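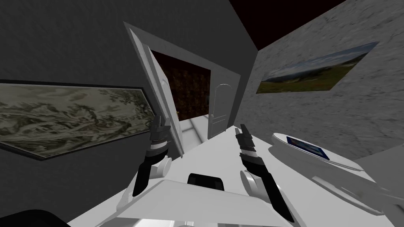

Marlene Falcão objects that the scoring at the regional grappling open rewarded caution, and that her lightweights were taught a lesson in stalling by athletes who had no intention of finishing a match. Her remarks reached me by letter after my last entry, in which I praised the new rules without much reservation. They deserve a considered response, and I have revised part of my opinion as a result.

The rule set adopted for the Vasora Open gives two points for a takedown held for three seconds and none for a submission attempt that does not end the match. Under the previous arrangement, a referee could award an advantage for a near submission. The organizers removed advantages on the grounds that referees applied them unevenly from mat to mat. I supported the change and I continue to support it. An athlete should be able to know the score by looking at the board.

Marlene's complaint concerns what happens after the first takedown. An athlete who leads by two points with three minutes remaining may retreat toward the boundary, accept a warning, and retreat again. The penalty comes with the third warning. In practice, the time between warnings is left to the referee, and several matches in the lighter divisions ended before a third warning could be given. She is correct on this point. I had watched mostly the heavier divisions, where the athletes tire sooner and the edge of the mat is less of a refuge.

The semifinal between Reinaldo Andrade and Cleiton Fagundes has been cited on both sides of the argument. Andrade scored early with a single leg, finished cleanly, and spent the remainder of the match defending. Fagundes attacked the legs four times and came close with a heel hook in the final minute. He lost 2 to 0. Under the old rules he would very probably have received at least one advantage, but he would still have lost, as advantages served only to break ties. Those who use this match as evidence for restoring them should take note of that.

What I would say about Andrade is that his defense was active. He fought for grips, he kept his hips between himself and his opponent, and he did not leave the mat once. Defending a lead is a legitimate skill and it takes years to learn. A rule that punishes it along with simple retreat would be a poor one. The referee in that match gave no warnings, and on reviewing it I agree with her.

The organizers reported 146 registered competitors, which is a respectable figure for an event in only its second season. Weigh-ins were held on the morning of competition, and this should remain the practice. Athletes who weigh in the evening before tend to cut more than is sensible, and coaches at the smaller clubs do not have the staff to supervise them overnight. The Katano club brought 21 athletes and every one of them made weight, for which their coaches should be commended.

Neusa Guerra won the women's middleweight division with three submissions in three matches. Her final against Yaryna Sydorenko was the best contest of the day in any division. Sydorenko passed the guard twice and appeared comfortable on top, but she left her right arm inside during the second pass and Guerra had the triangle locked within moments. Both should be seeded when the series resumes in September.

I would propose one amendment before then. The interval between warnings for passivity should be fixed at twenty seconds and kept by the timekeeper, who would signal the referee. The referee would still decide whether an athlete is passive, and would no longer need to judge how long that has gone on. The number of warnings could stay as it is.

Marlene asked also whether the boundary should be widened. I am less persuaded. The hall at Guvau has room for three mats at their present size, and a larger boundary would reduce that to two, with the youth divisions finishing very late in the evening. Coaches who hold a different view are welcome to write, and I will print letters on either side of the question provided they are signed.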